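Ticket 382: Blue cloth leaving colour on the pale sheet, and the sheet won't stay flat
Status: Closed, with one thing to keep an eye on
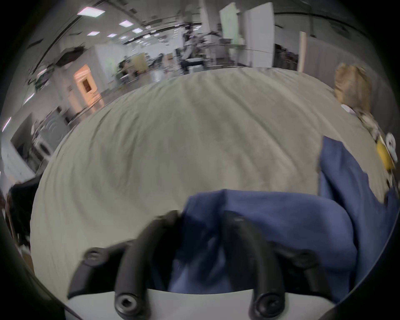 Posted by Valentina Salinas
Linen and folding room lead, Rarkville

Opened May 13, 2023

Hello all, and sorry in advance for the length of this one. I know some of you like a ticket to be two lines, but there were really two problems tangled up together and I'd like whoever gets them next to have the whole story.

What was reported

Nélida Medina raised this after her morning folding. She had been working through the blue cloths on the big covered surface, the one with the pale grey-beige sheet over it, and when she lifted the pile away she found a faint bluish smudge on the sheet. She also said the sheet kept creeping towards her as she folded, so that every few cloths she had to stop and pull it back. Her cloths were coming out crooked, and she is not a crooked folder!

What I checked first

I started with the sheet. It gets soft wrinkles and ripples in it however nicely you lay it, and I've more or less made my peace with that, but creeping is another matter. I lifted the near side and found that the felt underlay had been put back upside down after its wash in February, smooth side up. The sheet had nothing to grip. I turned it over, smoothed the sheet down again with the flat of my hand and folded a few cloths as a test. It stayed where it was.

Then the colour. My first thought was the sheet itself (an old stain coming back, perhaps), so I rubbed a clean damp white rag over a patch well away from the smudge. The rag stayed white. I did the same to one of the blue cloths and the rag came away blue, so there was our answer, or most of it.

The blue cloths

These are from the Goltari order, which came in two deliveries. I tested 4 cloths from each, pressing a damp white rag on them for a slow count of twenty. The older ones left nothing. From the newer delivery, 3 of the 4 left a mark. It's a lovely deep blue but there's plainly loose dye in it, and I suspect the newer ones went straight from the packet to the folding pile without a first wash. The packing slip does say to wash them separately before use, in very small print on the back. I'd missed it too, so please don't anybody feel got at.

What I tried

Cool wash with the usual powder, on their own: better, but the rag still picked up a little blue.
Second cool wash, with one of the Limo colour-catching sheets in the drum: the catcher came out properly blue and the rag stayed clean.
Third wash, to be sure: no change, so two is enough.

I dried them on the line and not in the machine. They do come off the line very wrinkled, I'm afraid. A good shake by two corners and a firm smoothing from the middle outwards gets most of it out, and the fold hides the rest.

The smudge on the sheet

This came out with a soak in cool water and a little Daza stain soap worked in by hand. Don't use hot water on it, please. I left it soaking over my lunch and rinsed it twice, and I can't find the place now even when I go looking for it by the window.

Reply from Nélida Medina

Thank you, this is a great relief — I was sure I'd spilled something. I folded a full stack this afternoon and the sheet didn't budge. One small thing from me: the cloths I'd folded before all this have hard creases where I kept starting again. Should they be redone or can they go out?

Reply from Valentina Salinas

Let them go out, they'll soften with use. If any have creases that really bother you, put them at the bottom of the next wash pile and I'll see to them.

Left to do

The rest of the newer delivery is in the covered tub under the window and needs its two cool washes before anybody folds it. I've tied a bit of white tape to the handle. Please keep the catchers from each load and peg them up by the sink, as I'd like to see whether the colour is fading from one load to the next. If a rag test still shows blue after the second wash, reopen this ticket and put the cloth to one side for me.

Closed by V. Salinas. Underlay goes fuzzy side up, please.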